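Check before powered run — arm at the shared workshop, Endmont
Date: 20th March

1. Emergency stop pressed and released — OK.
2. Base clamps, 4 bolts. One was turning by hand. Tightened, look again in 2 weeks.
3. Cable along the arm must not touch the joint when it bends — OK, but please add one more tie.
4. Speed limit set to 15 per cent — OK. 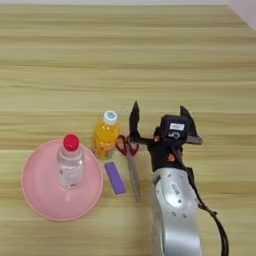
Item 5, work area. Gripper open beside the scissors, bottles with caps on.

5. Objects on table. Scissors are allowed only closed and lying flat. Bottles must have the cap screwed. I would prefer the drinks further from the arm — comment for Loma group.
6. Gripper fingers, screws and tips — OK.
7. Wall distance. Not measured today, the tape is missing.

Result: may run with a person at the stop button. Item 7 stays open.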